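4.2 Picking a grasp point on bunched cloth

I should own up straight away that our first planner for this was rubbish. It took the segmented outline of the garment, found the middle, and sent the fingers there. On a folded towel that's fine. On anything that has been dropped in a heap, the middle of the outline is very often a hollow, and the fingers close on nothing much and come back up with a pinch of air. Manee Chareonsuk had warned me about it at the design stage and I went ahead anyway, so this section is partly an apology to her.

What we do now in Skultier is look for edges that stand proud of whatever is underneath. The perception module takes the wrist view, separates garment from background, and then scores short stretches of the boundary by how likely they are to be a free flap. We use two cues: the shading just outside the boundary, and how sharply the outline bends. A loose corner sticking out sideways scores well, and so does a bit of hem hanging below the main edge. A long smooth curve where the cloth simply bulges scores badly, as you usually can't get a finger under it without shoving the whole heap along.

Patterned fabric gave us the most grief. Our early edge detector couldn't tell a printed blotch from a fold, and leopard print was the worst of the lot (I spent most of November staring at it). The markings do carry useful information, mind you — where the cloth turns away from the camera or gathers up, they look smaller and closer together, and you can read a fair amount of shape off that if you stop treating every spot as an edge.

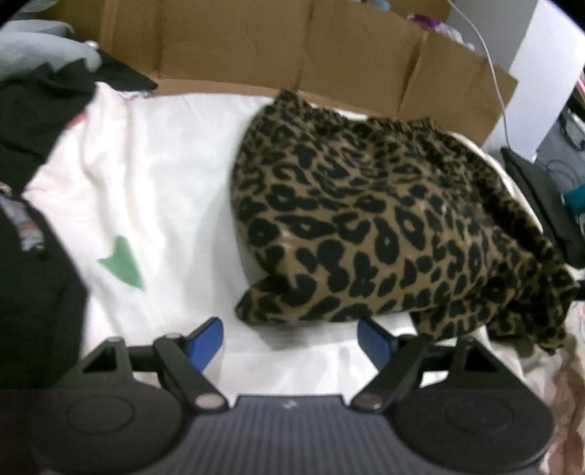 Figure 3. Wrist view of a leopard-print item bunched on a white cloth, with the gripper open in front of its lower edge.

So we added a second branch to the network which estimates how dense the print is in each small patch and how that changes across the garment. Where the density changes smoothly we call it curvature and leave it alone. Where it jumps, we let the edge detector have its say. Theerawat Wiriya wrote the first version of this in an afternoon and it has hardly changed.

We trained the combined model on 2000 wrist views recorded at Kereama and kept 389 back for testing, none of them showing a garment from the training set. Jirayu Sriwong labelled the free edges by hand, and Ragnvald Torvik relabelled 500 of the training views without seeing Jirayu's answers. They disagreed mostly about gathered and ruffled edges, and I can't blame either of them. I'd change my own mind about those from one day to the next. We left ruffles in as a separate class, which the planner treats as a fallback.

Once a stretch of edge has been picked, the controller lines the fingers up across it and moves in low, keeping the opening wide until the last moment. We tried narrowing it earlier to avoid catching the background cloth, but then small errors in the edge position mattered far more. The wide approach does sometimes pick up both layers, and the check for that is described in Section 4.3.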